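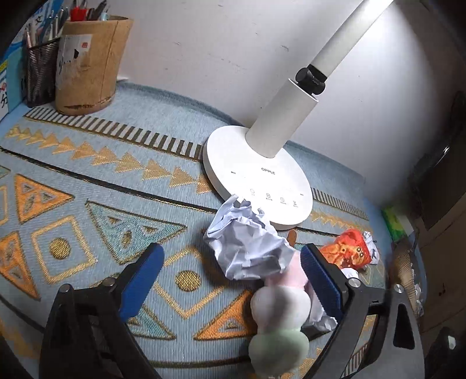 About Branside

Print this page | E-mail this page

Branside is a small tidying and desk-sorting business. Two of us mostly, Delyth Harries and Jovita Huerta, plus help in November when everybody suddenly wants the spare room back. We do desks, bedside tables, craft corners, kitchen drawers. No garages, sorry. No attics either.

Started at Delyth's own desk. She couldn't find a bill, cleared the whole top to look for it, found the bill and a lot of other stuff. A neighbor asked her to come do theirs. Then the neighbor's sister. Jovita joined after the first 10 jobs and does the bookings now, so if you call you'll most likley get her.

How we work

One surface at a time. Paper first, always. Crumpled sheets get opened up and looked at before they go anywhere - we have found a check, a spare key wrapped in a receipt and one very good soup recipe. Wrappers go straight in the bag. Then the soft things, the little toys and so on. A plush dango on a stick is staying on the desk if you want it on the desk. We ask once and we don't ask again.

Lamps last. Lift, wipe under, put back where your hand expects it. If there's a cloth on the table we shake it outside and lay it the same way round. Patterned ones especially, people notice if the triangles point the other way.

You stay in the room or you go out for coffee, up to you. Most people stay for the first half hour and then wander off.

What it costs

Desk or table, $63 flat. Each extra surface in the same visit, $30. Bags included. We take the recycling with us if your pickup is a long way off. Drawers are priced when we see them.

Where we go

Redier, Plaltier and the Achterberg side of the river. Further out, ask. Parking in Plaltier is bad before lunch so we book those for the afternoon.

What we don't do

No shredding, we leave you a labeled pile. We don't sell anything you give away. No photos of your mail. And we don't bring boxes and bins for you to buy - use a shoebox, its fine.

Last year we did 196 visits. Some of those were the same kitchen table three times, you know who you are.

Prices checked February 23, 2023.

Search this site
Enter keyword Go

Comments (3)

Marge T.
Jovita did my sewing table. Found both pairs of good scissors. Will book again.

pk_redier
do you do closets?

Branside
Small ones yes! Call and tell us how deep it is - Jovita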